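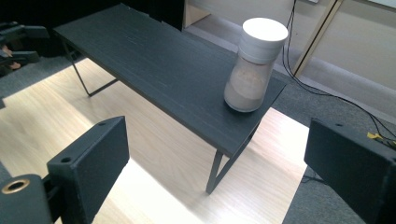
Pink-beige powder in a tall white-lidded jar, up on the little black table.

Little risers: the best counter space you're not using yet

I have a soft spot for any piece of furniture that stands on top of another piece of furniture. Mini tables, desk shelves, risers, benches, whatever your store calls them, they all do the same lovely job. You get a second level without drilling a single hole in the wall, and if you hate it you pick it up and put it somewhere else!

Mine get moved all the time. They have been a spice step, a plant stand, a place for the mixing bowl to hide under, and every December they turn into the cocoa station, with mugs below and jars on top. So these are my notes on picking one, setting it up and keeping it looking nice.

Measure the thing that goes underneath

Everyone measures the counter. Measure the tallest thing you want to slide under the riser first, then add the width of two fingers so you can get it out again without scraping your knuckles. After that, check what's overhead. A tall jar on a riser under a wall cabinet can leave you no room to lift the lid, and you'll end up dragging the jar forward every single time.

Legs that splay outward are wonderfully steady but they take up more room than the top does. Cut a piece of newspaper to the footprint of the legs and leave it on the counter for a day before you buy. If you keep putting things down on it, pick a smaller riser (or a different corner).

Protect whatever is below

Thin metal legs put a lot of weight on a very small spot, and soft wood will show it. Felt pads are fine if the feet are flat. For wire feet I like clear silicone tubing from the hardware store. Cut it into short pieces, warm them in a cup of hot water, and push them on while they're still bendy. They grip better than felt and they wipe clean.

Lift the riser when you move it, always, even for an inch. Dragging is how you get those long gray lines on a pale desk, and they are a pain to get out. If you already have some, try a white eraser before you reach for anything stronger.

Living with matte black

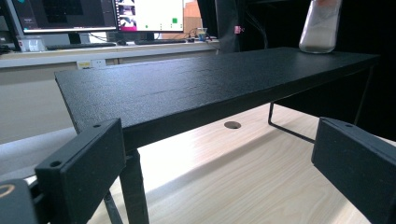
Textured black on pale wood. Specks and small worn spots do show on a finish like this.

I love a matte black top, but I won't pretend it's low effort. Flour, sugar, dust and pale crumbs all show up beautifully. A textured top is a bit harder to wipe than a smooth one because the cloth skates over the dips, so do it in this order:

Brush first. A clean, dry pastry brush or a soft paintbrush gets powder off the surface. If you go in with a wet cloth you'll make paste.

Then a barely damp microfiber cloth with one drop of dish soap, working in one direction from end to end.

Then a dry cloth right away, so the water doesn't leave marks.

Skip the scouring pad and skip furniture polish too, which leaves greasy patches on a matte finish. For a small worn spot, touch it with a black paint marker on the tip of a cotton swab and test it on the underside first. Dab, don't draw!

What goes on top

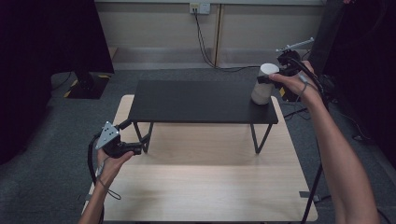 Where you put things matters more than how many things you put there. I keep the stuff I grab every day at the end nearest my working hand, and the heavy or rarely used pieces toward the middle, over the legs. One white cylinder near the right end of a black top, like so, is easy to spot and easy to reach, and there's still a good long stretch of surface left for a tray or a plate. White against black is a help too on a sleepy morning. If your riser has a top that sticks out well past its legs, don't stand anything heavy on the overhang, and press down on the end with your palm before you trust it with glass.

A few more bits for jars of powder, while I'm at it. Fill them over the sink or a baking sheet. Leave a good gap under the lid so a scoop can go in without a puff coming out. Put the name and the date you opened it on a strip of masking tape on the bottom of the jar, so the front stays clean. And dry the jar completely after washing, overnight with the lid off if you can, or the first scoop will come out in lumps.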